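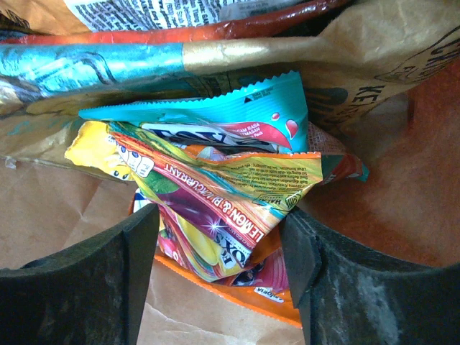 Figure 3. Small snack and sweet packets, among them a Fox's packet marked "Lemon & Blackcurrant".

3.2 Sorting of household waste

Bin contents were collected from 132 households in Rendanholm and Hullirton over four weeks in August. Each household was given a separate sack for flexible packaging and asked to carry on shopping as usual. The sacks were emptied at the Barkitz depot and sorted by hand using the Yordanov scheme, with one change: sweet wrappers and snack packets (Figure 3) were put in a class of their own.

In total, 2,475 items were sorted. Of these, 701 fell into the small packet class, more than bread bags and frozen food bags together. Their share by weight was much lower, as few single packets weighed more than three grams.

Folded and twisted packets caused most of the disagreement between sorters. Items were flattened before they were classed – a slow step, but one that reduced the number sent for a second check. Packets still holding food were emptied and wiped before weighing. Households with children under 12 put out more small packets in both towns, though the gap was narrower in Hullirton.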